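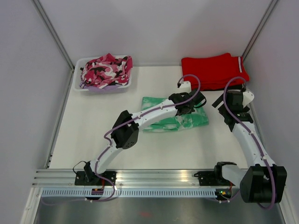
Political commentators who come out of street movements carry a great deal with them when they start writing for a wider public, and the Sultora region is a wonderful place to watch it happen. The tenants' campaign that began in Flisutville and spread to Gostdale left behind songs, slogans, a habit of long open meetings, and a taste for homemade color. Green and white were the campaign's colors from the first rally onward, and tie-dye in that pairing, of the same general sort as the cloth lying flat on the table in Figure 1, was worn as scarves and hung from porches. Several writers in our sample still mention it years later, usually with affection, as a way of telling readers where they stood and who they stood with. We take these mentions seriously. A passing line about a scarf can do the work of a full statement of belief, and it does that work only for readers who already know the code.

4.2 From the meeting floor to the page

Our material comes from the Siddiqui Collection, which holds newsletters, blog printouts, and radio scripts by people who spoke at campaign meetings and later became regular political observers. We read 796 items, written over a span of seven years, by members of 13 separate groups. The collection is uneven, and that is part of its charm. One group saved every draft of every appeal; another left only a folder of event notices and a very heated exchange about parking.

The early pieces sound like speech. Sentences are short, readers are called neighbors, and the writer rarely explains who the landlords or council members are. As the writers find readers outside Flisutville, the neighbors drop out and a different figure appears — the informed stranger, someone who cares about housing and civil rights but has never set foot in the town. We found this shift exciting to trace, since it can sometimes be seen between two drafts of the same article. In one case a paragraph on a rent hearing grows to three times its length, and nearly everything added is background that a local reader would have skipped.

Foreign affairs enter at the same stage. Writers who had dealt with rents and bus fares begin to comment on elections and labor disputes abroad, often drawing a direct line from a strike overseas to a dispute on their own street. Earlier studies of movement writing have tended to treat this as a loss of focus. Our reading is more generous. The overseas pieces use the same tools as the local ones: a named grievance, a list of demands, and close attention to who gets to speak. What weakens is the sourcing. Local articles lean on things the writer heard in the room, while the overseas articles lean on other commentators, and the chain of borrowing can be hard to follow.

4.3 Claims of descent

Nearly all of the groups place themselves in a longer history. The favorite starting point is 1905, the year of the Gostdale mill walkout, which is cited by groups that agree on almost nothing else. Those who favor public ownership read the walkout as an early call for it. Those who favor small cooperatives point to the food store the strikers ran that winter. Both readings can be supported from the strikers' own leaflets, which were written in a hurry by people with different hopes, and we would love to see a proper edition of them.

The walkout also settles arguments about standing. A commentator whose family came from the mill streets could speak on nearly any subject and expect a hearing, and newcomers had to earn theirs by turning up. Attendance at meetings is mentioned far more often in the work of newcomers — sometimes down to the hour they got home. We return to this pattern in Section 5, where the radio scripts allow a closer look at how callers challenged a speaker's right to comment.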